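Curtido vegetal y resistencia del cuero en correas de bolso: informe final

Autor: Ward Leemans. Taller de Marroquinería, grupo de abril

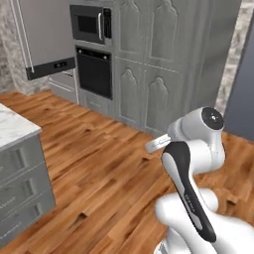

Figura 1. Brazo robótico en una cocina simulada (imagen generada por ordenador).

1. Objeto

Se compara el comportamiento a tracción de dos cueros vacunos de curtido vegetal, suministrados por Peeters y Plillatico, para la fabricación de correas de bandolera. El modelo de referencia es el bolso Ruldale, cuya correa falla habitualmente en el primer orificio de la hebilla.

2. Material y método

Se cortaron 32 probetas, mitad de cada proveedor, en sentido paralelo al espinazo. Todas proceden de la zona del crupón. Los cantos se rebajaron y bruñeron a mano. La mitad de cada lote recibió una capa de grasa Flesero; el resto se ensayó sin tratar. El acondicionamiento se hizo en el armario del taller, sin control de humedad.

El orificio se practicó con sacabocados redondo. La carga se aplicó de forma progresiva hasta la rotura o hasta 2000 N, límite del banco.

3. Resultados

La carga máxima alcanzada en el lote Peeters no superó el límite del banco en ninguna probeta. En el lote Plillatico, 11 probetas llegaron al límite sin romper, por lo que su media queda infravalorada y no se incluye. La rotura se inició siempre en el orificio. El engrase aumentó el alargamiento en ambos lotes; su efecto sobre la carga no es concluyente.

La probeta 7 se descartó por un corte de desuello en el lado carne.

4. Observaciones

El grosor no se igualó antes del ensayo y Plillatico sirve un cuero algo más grueso. Queda pendiente repetir la serie con material dividido y con orificio reforzado mediante ojete.

Entregado el 28 de agosto de 2026.

Trabajos relacionados
Costura a dos agujas: paso y tensión del hilo
Tintes al alcohol sobre cuero sin acabado
Hebillas de latón: desgaste del pasador

Este sitio utiliza cookies propias y de terceros. Aceptar | Configurar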